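The Returns Bench

I'd done returns at Hervieu for long enough that I could tell you what was in a parcel from the way it slid. Cushion, shoe, somebody's half-finished jigsaw. You get a feel for it, and then you get a bit vain about it, and I was very vain by the time the arm came.

There were two of us on odds and ends. Odds and ends is what they call the stuff that falls out of the boxes and doesn't belong to any order: caps, brackets, toy bits, lumps of metal off God knows what. Bernadette had the left side of the bench and I had the right, and between us we'd get through a cage before the ten o'clock tea. She sang, I complained, it worked very nicely.

Then in August a man called Mathis Huet arrived from Setel with a laptop and a very clean pair of boots, and told us all in the canteen that the arm would be "taking the repetitive part". I put my hand up and asked which part that was. He went pink. He was a nice lad, I'll say that now, but I wasn't having it at the time.

They put it in the old packing room. The first week it did nothing but go up and down like somebody checking whether they'd left the oven on. Second week, Mathis came to find me with his notebook and said could I spare him an hour, because the thing kept going for the big pieces and leaving the little ones, and he'd heard I was good with little ones.

"Who told you that?"

"Bernadette," he said.

Well, I went, didn't I (vanity again). He wanted to know how I decided what to pick up first and I said I didn't decide, I just picked it up, and he wrote that down as though it was worth something. Then he made me do it slowly. Have you ever tried picking up a bottle cap slowly? It's like being asked how you swallow. I found out I always go for the shiny stuff last because it fools you, you think you've got the edge and you've only got the light on it. All those years and I'd never known I did that.

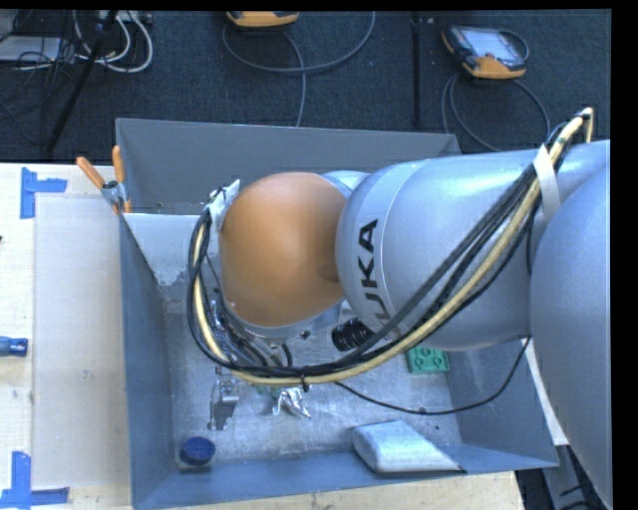 After that it was an hour every morning, then two. Bernadette had the bench to herself and she stopped singing, which I noticed and didn't mention. By the time the clocks went back the arm was doing 600 pieces a shift and I was doing none. My badge said Cell Support. I had a stool and a screen that went yellow when it wanted me.

She took the transfer to Hikside. Seventy-one minutes each way on the bus, she timed it, but they still had a proper bench over there and people along both sides of it. On her last day we had a cake from Arnatska's on the corner and she cut it into 18 pieces, dead even, without looking, talking the whole time. Mathis watched her do it with his fork in the air.

"Don't you dare write that down," she told him.

I rang her last night. She says Hikside's freezing and the tea's terrible and there's a woman on her left who hums flat. She asked after the arm and I said it had learned to leave the shiny ones till last. She went quiet for a bit.

"That's you, that is," she said.

I said I supposed it was. Then her kettle went and she had to go, and I sat there with the phone in my lap, trying to remember what it was she used to sing.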